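Search this site
Search
Topics Newsletter About Archive

The bottles can wait

By Brândușa Iordache

Every few months someone at a family lunch asks me when the robot is coming. They mean the one that will do the dishes, fold the towels and take out the recycling. They ask me because I spent a good part of my working life in a bottle depot and then in the office of a packing plant, and I suppose that makes me the nearest thing to an expert at the table. My answer has been the same for years. Not yet, and I wouldn't clear a space in the cupboard.

I want to set out why I think that, and where I have changed my mind, because I have changed it a little.

Start with the shop floor. The packing plant had machines that moved faster than anyone could follow. One of them put caps on jars. It did this very well and it did nothing else. When the supplier changed the jar by a few millimetres, two fitters spent most of a shift getting it to behave. Nobody on the line thought of that machine as clever. It was a good machine for one jar, and the people around it dealt with everything that wasn't that jar.

A house is nearly all things that aren't that jar. My kitchen on a normal evening has a colander with a handle missing, three sizes of lid for two sizes of container, a wet tea towel, a cat, and a bag of bottles and cans by the back door that my husband swears he is about to take out. None of it is where it was yesterday. I can sort that bag while listening to the radio, and I couldn't tell you how I do it. That is the trouble. The chores we find dull are the ones we have stopped noticing we are skilled at.

I keep coming back to bottles because I know them. At the Skostitz Road depot, where I worked from my twenties, the sorting was done by hand at a long steel table. A quick sorter could clear 300 containers in 12 minutes and talk about hockey the whole time. She picked up a bottle by whatever part was nearest, felt from the weight if there was pop left in it, and had already reached for the next one. The plastic kind gave under your fingers. Squeeze too hard and it buckled and jumped out of your hand. Squeeze too lightly and it slid. New starters dropped them for a week and then stopped, and none of them could say what they had learned.

Now look at what a machine has to get through to do the same job. A clear bottle is a miserable thing to see. Most of what reaches the eye is the table behind it, plus a few bright streaks that move when the light does. The label is the only part with a solid colour, and it only goes around the middle. The bottle rolls. It can be lying any way at all. And the opening at the end is small, so if you have been told to pick it up by the neck, you had better be right about where the neck is.
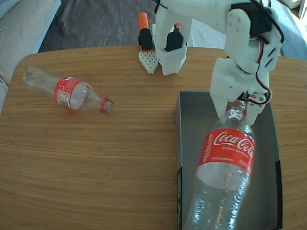
One bottle at the gripper above the grey box, another still on its side on the table.

A person glancing at that would say it is hardly a job. Two empties, a box, a table. My granddaughter would have it done before you finished asking. But I think it's a fair picture of where household robotics really is, and I don't mean that as an insult. The arm has come in at the neck end, where the shape is narrowest and stiffest. That is a sensible place to take hold of a soft drink bottle. Twenty years ago I would have bet against a small plastic arm managing even that much with something see-through.

So that is the part where I have moved. I used to say that machines would never cope with ordinary objects in ordinary rooms. I no longer say never. The arms have become cheap and light, and people are trying them on real things, with real labels on them, on the kind of table you would eat breakfast at. The old factory answer was to build a cage and make the world hold still. Trying it in a room with cloth and upholstery about is a better question to be asking, even if the answers are slow in coming.

What I object to is the way it gets sold. Last November I went to a home show with my sister and we stopped at the Zidska stand, where a young man was showing a kitchen helper called the Jutden. It put cups on a rack. It did this nicely. I asked him what it would do with a cup that had a spoon in it. He said that was on the roadmap. I asked about a cup that was stuck to a saucer with dried coffee, and he said that was a very good question and gave me a tote bag.

I don't blame him. He had a product to move. But a lot of people walked away from that stand believing they had seen a robot do the dishes, and what they had seen was a robot put clean, empty, matching cups on a rack. Those are different chores. The first one is maybe 2 per cent rack.

There is a test I would like to see used by anyone thinking of buying one of these things. Call it the second bottle. Any demonstration can show you the first bottle. Ask what happens with the next one, which is lying at a different angle, maybe with its cap on, maybe crushed by someone's boot. Then ask about the tenth, and the one that rolls off the table. Ask who picks it up. If the answer is you, then you have bought a machine that needs minding, and minding a machine is a chore too. We had people at the plant who did nothing else, and they were paid for it.

Speed matters less than the salespeople think. I would happily own something that took all night to empty a bag of recycling, so long as it finished and I didn't have to get up. A dishwasher is slow. I could beat mine by an hour. I don't care, because I shut the door and go and watch the news. The dishwasher also shows how these things usually get solved. It makes no attempt to scrub a plate the way I do. Somebody made a box full of hot water, and the rest of us learned to load it. I suspect the first household robot that earns its keep will ask something similar of us. Bottles in this bin, please, all standing up, and nothing with gravy on it.

The other thing I would want is honesty about the work that is left over. When the depot put in its first sorting belt, the manager, a man called Ene, told us it would take the drudgery out of the place. It took out the easy part. The clean bottles went down the belt, and we got the broken glass, the nappies and the paint tins, all day, with nothing light in between. My hands were worse after the belt than before. I am not against belts. I would have liked someone to say it beforehand.

If the same thing happens at home, the robot will get the tidy chores and we will get the oven. People should know that going in. An older person living alone, who can't bend to the floor any more, might still think it a fine bargain, and for her I would buy one the minute it was steady enough. For me, with two good knees and a bag by the back door, I'll give it a while longer.

My husband has just asked what I'm writing about. I told him, and he says he'll take the bottles out after supper.

Comments

prairie_dot
My mother is 84 and can't get down to the bottom cupboards. I'd take slow and clumsy if it could pick things up off the floor. That's the one chore I'd pay for.

Unit2112
Worked on a packing line myself. You're right about the jar. We had a labeller that sulked every time the humidity changed.

GarthW
Bit harsh on the cup robot. Everything starts somewhere. My first microwave could barely melt butter.

prairie_dot
@GarthW fair enough, but they weren't telling you it could cook Christmas dinner.

tess in the valley
Did he take the bottles out?

We use cookies to remember your settings and to see which articles are read. By continuing to use this site you agree to our cookie policy. Accept Manage settings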